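Summer Field and Study Programme: Frequently Asked Questions

The Gimerau Summer Programme offers secondary school students an introduction to historical and environmental research at university level. The answers below apply to the coming session. Applicants should read them together with the programme handbook.

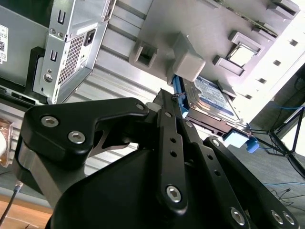
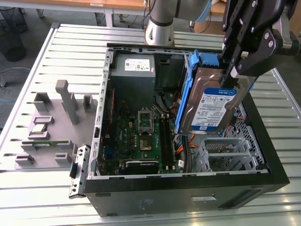 A black gripper, seen close up in the first photograph and with a hard drive in the second.

Applying

Who may apply?
Students in their last two years of secondary school may apply. Applicants who have already accepted a university place are not eligible, but may wish to consider the Monden Preparatory Course, for which a separate form is required.

Do I need to have studied a particular subject?
No. Places are offered on the strength of the personal statement and one school reference. The statement should not exceed 700 words. Statements over this limit will be returned once for shortening.

When does the application period close?
Applications close at 5 pm on the last working day of February. References may arrive up to 2 weeks later, provided that the student's own form has been received on time.

How many places are available?
There are 70 places in total, divided between the Arnitz and Monden sites. Students may state a preference, which will be met where numbers allow. Requests to be placed with a friend cannot be considered.

Fees and financial support

What does the programme cost?
There is no tuition fee. A deposit of £100 is payable on acceptance and is returned at the end of the session, less the cost of any lost keys or library books.

Is help with travel available?
Yes. The Ní Bhriain Bursary covers standard-class rail or coach fares for students whose household income falls below the level given in the handbook. Receipts must be kept. Taxi fares are covered only where a student has an access requirement agreed in advance with the programme office.

Will applying for the bursary affect my chances?
No. Bursary forms are opened after places have been offered and are not seen by those who read the statements.

During the session

What will a normal day involve?
Mornings are given over to taught classes and afternoons to supervised project work, either in the reading room or on site. Evenings are free apart from the opening lecture and the final presentations, at which attendance is compulsory.

Is accommodation provided?
Students at Arnitz stay in single study bedrooms in a university hall. Monden is a day site only and has no overnight accommodation. Breakfast and an evening meal are provided at Arnitz, and lunch is provided at both sites.

What should I bring?
Please bring sturdy closed shoes, a waterproof coat and writing materials. A laptop is useful but not required, as computers may be borrowed from the library desk on production of a student card.

May I leave the site in the evening?
Students aged 16 or over may do so until 9 pm with written consent from a parent or guardian. Younger students must be accompanied by a member of staff.

After the session

Will I receive a qualification?
The programme does not carry academic credit. Students who attend all classes and submit a project report receive a certificate of completion and a short written assessment from their tutor.

Does taking part guarantee a university place?
It does not. Students may refer to the programme in later applications, but admissions decisions are made separately by each department.

How can I appeal against a decision?
Appeals must be made in writing to the programme office and may be made only on grounds of procedure. The office does not enter into correspondence on the academic judgement of its readers.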